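Pladia Newsletter - Materials and Benches
26/05/2022

Table coverings: fabric sheet, creases and small blocks

Several readers asked after the last issue which table covering we now use for small-object work, and why the old painted board was retired. The short answer is glare. The board was a gloss finish and threw a bright patch under the ceiling lights that moved whenever someone adjusted a lamp. We replaced it with matte fabric sheet in teal green, bought on the roll from Zonton and cut to the size of the table.

The sheet is laid edge to edge with no border showing. A border collects dust and gives small items a lip to catch on. It is not glued. Tape under the table edge holds it well enough, and a sheet can be changed in the time it takes to clear the surface.

The main drawback is creasing. Fabric that comes folded keeps its fold lines, and a fold line is a low ridge with a shallow trough beside it. For a mug or a box this makes no difference. For a small block it can, as a block set down across a ridge may sit slightly out of level. The color also reads lighter or darker on either side of a fold, which matters if anyone is matching shades by eye.
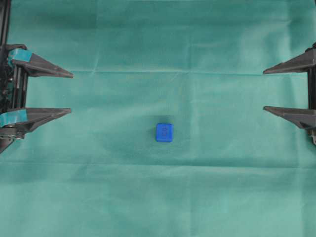

We tried three remedies. Ironing on a low setting through a cotton cloth took out most of the lines but left the fabric limp, and it then wrinkled more easily in use. Storing the cut sheets on a cardboard tube worked better, provided the tube was wide. Pulling the sheet tight and taping all four sides gave the flattest result on the first day and the worst by the end of the week, with puckers along the taped edges. Current practice is tube storage and light tension on two sides only. Some ripple remains and we accept it.

On the blocks themselves: the present set is from Endon, part number 3007, 16 to a bag. Corners are slightly rounded, so they do not snag the fabric. Blue was chosen for contrast against the green. It separates well in strong light and less well in dim light, where both colors drift toward gray. Anyone working late with the blinds down should turn on the side lamps.

Markings are a separate matter. A dark blue symbol on a blue face is hard to read at any distance. We considered filling the symbols with white paint and decided against it, as the paint chips and the flakes end up in the weave. If the marking has to be read, use the pale set from drawer 9 and put the blue ones away.

Cleaning is simple. Lift loose dust with a lint roller, working in one direction. Do not use a wet cloth. The fabric tends to fuzz where it has been rubbed damp, and the fuzz does not lie down again afterward. A sheet should be replaced when the surface pills or when a crease can be felt clearly with a fingertip.
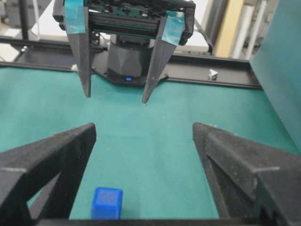
Bogdan wrote in to disagree with the rule on replacement. In that shop a creased sheet is turned over and used on the other side, which doubles its life, and the fingertip test is considered too strict for blocks of this size. The same note recommends a thin foam layer under the fabric to soften the contact when a block is dropped.

Turning the sheet is reasonable and we will add it to the bench notes. Foam we have doubts about, as a small block can settle into it and tilt. We will run one table with foam through July and report the result.

Remaining stock is 200 feet of the green. Cut lengths are on the tube rack by the door. Please write the date on the tube when taking the last one.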